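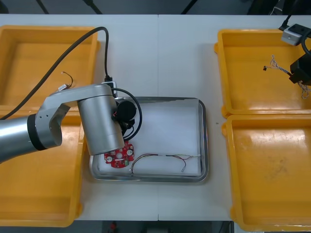
4. What the arms can and can't do yet

I came into this project as a skeptic. I had spent a good part of my working life around assembly benches, and the job we picked for this study (take a round circuit board, take a wire harness, put them together in a kit and plug in what needs plugging in) is one I have watched people do while arguing about soccer. So when Faraji Chege asked me whether a pair of arms could do it well enough to bother with, I said no, and then I had to spend several months finding out how wrong I was. The short version is that I was partly wrong.

Let me start with the layout, which we changed more often than I'd like to admit. The version shown in Figure 5 is the one all the results in this section come from. The shared work goes on in the steel tray in the middle, lined with white paper, and the yellow trays on either side are for parts coming in and parts going out. Lilian Minja pushed for the paper. I thought it was fussy, but a shiny tray floor throws back every lamp in the room, and once we lined it the vision side stopped chasing reflections. We kept it.

Figure 5. Two-arm bench for the board and harness task. The red board and a multi-colored harness are in the lined steel tray. At upper right, the second gripper holds a bundle of thin wires over a yellow tray.

The board turned out to be the easy part. It's stiff, it's round, it has notches in the edge that tell you which way it is turned, and it stays the shape it was when you looked at it. Once we had the grip force settled, the left arm could pick up a board from nearly any spot in the tray. Our misses were mostly boards lying too close to the wall, where the fingers had no room to get down beside the edge. A person just slides the thing over with a fingertip. We ended up writing a slide move too, and Yhon Carhuamaca got it working in two afternoons, which did a lot for everyone's mood.

Now the wires. If you want to know why your kitchen drawer is still being sorted by you, look at what happens with a harness! A harness has no shape of its own. It takes a bit of a curve from the bag it came in, and then when you lift one end the other end swings off and hooks on something (usually its own connector). The planner would choose a lovely grasp point, the arm would go there, and by the time the fingers closed the strand had rolled away - not far, but far enough. We tried grabbing by the connector body, grabbing by the strands a little way behind it, and grabbing a whole bunch and hoping. The second one was the best of them for single harnesses. For tangles, grabbing a whole bunch and giving it a gentle shake did better than anything clever, and I'm a little embarrassed to put that in a paper.

Two arms did help, more than I expected. With one arm, you pull on a tangle and the tangle comes along. With two, one holds and the other pulls, the same as you'd do with a necklace. The price is that the arms get in each other's way over the steel tray, so we set a rule that only one of them can be low over it unless the task calls for both. It made everything slower and a good deal calmer. We also had trouble with the arms' own cables, which need slack for the wrist to turn and then block the side camera at exactly the wrong moment. Sharon Massawe rerouted them 3 times. I still wouldn't call it solved.

Plugging in is where I'd tell a shop owner to keep their people. The connectors are small, they only go in one way, and a person feels the click. Our grippers feel a push and have to guess what kind of push it was. We could get a good seat when the connector was already lined up by hand, but from a loose start the arms often pressed against the housing at a slant and reported success. A false "done" is worse than a failure that stops the line, and we count it that way in Section 5.

So, can a machine do this chore yet? For moving boards between trays, I'd say yes, and I'd let it run while I did something else in the same room. For sorting loose wires, it can help if you are patient and don't mind a few parts coming back to you. For the last step, I'd still want Lilian Mrema's hands on it. She trained most of our comparison group, and she was kind enough not to laugh during the June trials.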